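**Part-time prep cook, Prositz Community Kitchen**

Posted February 2021

Prositz is looking for a part-time prep cook at its Ustgate location. We cook weekday lunches for pickup and delivery, mostly soups, stews and sheet-pan dishes. The job is 37 hours every two weeks, early shift, and runs through the end of July. It may be extended.

## The work

- Wash, peel and cut vegetables for the day's menu
- Cook base items such as onions, rice and beans from our recipe cards
- Label and date everything that goes into the walk-in
- Clean your station and the pans you used before you leave

You will report to the kitchen manager, Marisa Ruggiero, and work next to one other cook. Almost 100 lunches go out each day, so the mornings are busy and the last hour is mostly cleaning.
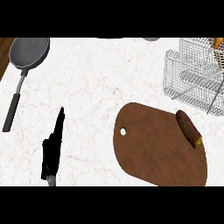
## What we ask for

- Six months or more in a restaurant, school or hospital kitchen
- A current food handler card, or one within two weeks of starting
- Able to stand for a full shift and lift a stockpot
- Enough English to read recipes and allergy notes

A driver's license is useful for covering the Cetberg route but is not required. Shoes and aprons are provided. Staff eat lunch free.

## How to apply

Drop off a short resume at the Ustgate office, 2nd floor, or mail it to the same address, attention Marisa Ruggiero. Please list two people we can call. Applicants we want to meet will be asked in for a paid trial shift.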